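Sourdough crackers are the best thing I've made with leftover starter, and I've been making them since February, when I finally got tired of pouring the discard down the drain. They're thin, they snap, and you can have a batch cooling on the rack before the oven has really heated up the kitchen. If you keep a starter at all, please try these!

## What you need

- 200 g sourdough discard, straight from the fridge is fine
- 100 g all-purpose flour, plus more for dusting
- 45 g soft butter or olive oil
- 1/2 teaspoon salt
- 1 tablespoon dried herbs or seeds (I go back and forth between rosemary and caraway)
- flaky salt for the top

Rye discard works and makes a darker, more bitter cracker that's wonderful with cheese. Whole wheat drinks up more liquid, so hold back a spoonful of the flour until you see how the dough feels.

## Mix and rest

Stir the discard and butter together until you can't see streaks, then add the flour, salt and herbs. It will look like a shaggy mess for a minute. Keep going with your hand and it comes together into something like soft modeling clay. If it sticks to your fingers, dust in a little flour. If it cracks when you press it, wet your hands and knead a few more times.

Split the dough in two, flatten each half into a rectangle, wrap them and put them in the fridge for at least 30 minutes. Overnight gives you a noticeably tangier cracker, and two days is even better if you like them sour. Flattening now saves you a lot of pushing later, and starting with a rectangle means you get a rectangle – I rolled out balls for weeks and ended up with a map of Norway every time.

## Roll it thin

Take out one piece and leave the other in the fridge. Stone counters are great for this because they stay cool and the butter doesn't go greasy on you. A big wooden board is fine too, just work a bit faster.

Lay down a sheet of parchment that fits your baking pan, dust it, and roll right on top of it. Start from the middle and push outward, turning the paper a quarter turn every few strokes. You're going for 2 mm or less. When the dough springs back and won't go any farther, walk away for five minutes and let it relax.

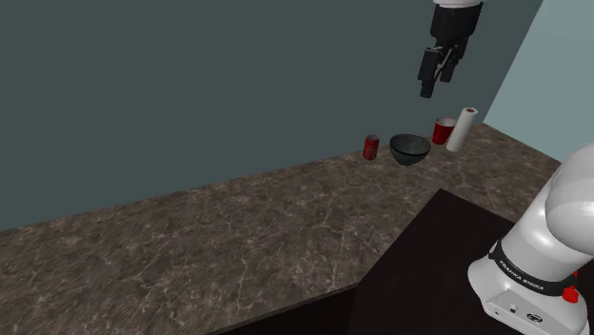 ## Cut, prick, bake

Heat the oven to 350°F. Brush the dough with a very light coat of oil, sprinkle on the flaky salt and run the rolling pin over it once so the salt sticks. Cut into squares with a pizza wheel. Don't separate them, they'll pull apart as they shrink.

Prick every square with a fork. Skip this and you get little pillows (tasty, but useless for dip).

Slide the parchment onto the pan and bake for 20 to 25 minutes, turning the pan halfway. The outside ones always brown first, so I pull those off at 18 minutes and give the rest a bit longer. You want golden all over with darker edges. Pale crackers will be chewy by morning.

## Keeping them crisp

Let them cool all the way on a rack before they go in a jar. They'll keep for a week with the lid on tight. If they go soft, put them back in a 300°F oven for five minutes and they come right back.

My friend Nanna Thoroddsen swaps the herbs for grated hard cheese and a lot of black pepper. Use 30 g of cheese, cut the salt in half and watch the oven closely, cheese browns fast!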